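Plultton, 30th December

De Bruijn Funeral Home Opens Online Memorial Pages to All Families

De Bruijn Funeral Home announces today that its online memorial pages, which were until now offered only together with a full funeral service, are open to every family in Plultton and the villages near it. The service is called Litia and it has no cost for the first year.

Litia started as a small trial in September. In this time families made 147 pages, and visitors left 1,053 messages on them. Many messages came from relatives who live far away and could not travel to the funeral.

On each page a family can publish the obituary, the time and place of the visitation, and up to 37 photographs. There is also a part for favorite hymns, readings and recipes. A page can be kept private - then only people with the family's code can open it.

"When my father died, we had one small notice in the newspaper and that was all," said Sinan Ersoy, director of De Bruijn Funeral Home. "I wanted that families have more room to tell about a life, and more time to do it." 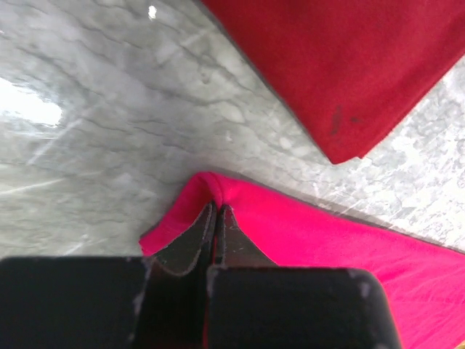
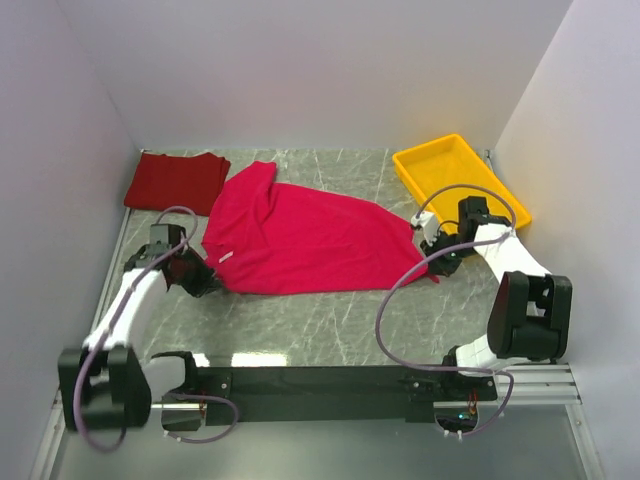 Erlinda Buenaventura told us that she wrote her mother's page in the evenings, a little each time, and that her cousins corrected the dates and added stories she had never heard before. She said she would like to have the pages also as a printed book, and the funeral home is now looking at this possibility with the printer Vokeo.

Families who want help with the writing can ask for a meeting of one hour at the funeral home. The staff will listen, make a first text and send it to the family within 5 days. Nothing is published before the family has read it and agreed. Pages made during the trial stay online and their owners do not need to do anything.

For older obituaries from the newspaper, please bring a clear copy to the front office. The staff will type the text again and add it to the page.

Contact: Sinan Ersoy, De Bruijn Funeral Home, Plultton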